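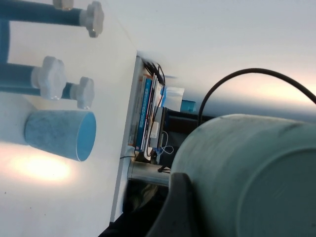

When Melaniia Antoniuk prepared the equipment budget for Stilanetti, she began from the smallest line and not from the robot arm. The company tests household goods, and it wants to buy a second arm before January. "Everybody asks me the price of the arm," she says. "I ask them first about the gripper fingers." One finger must hold a thick pale green cylinder, and the same station has a speckled blue cup and a rack of blue rods with white star-shaped knobs. For her, such different shapes are the real cost.

The offer from Drerkov includes 4 sets of fingers. Antoniuk calculated that one set will serve 60 days, so the offer covers 240 days. Her plan for the year has 204 working days. "Then we have a reserve, but it is a small one," she says. A spare set costs 743 dollars, and she has put two of them in the budget.

She also compared a cheaper package from Bromatness. It had no training for the staff, and the delivery of spare parts was not written in the contract. "I do not say it is bad. I say I cannot plan with it."

Cables have their own line in her table. She asks for two lengths of each, and wants the supplier to write both in the offer. The decision on the second arm is still open.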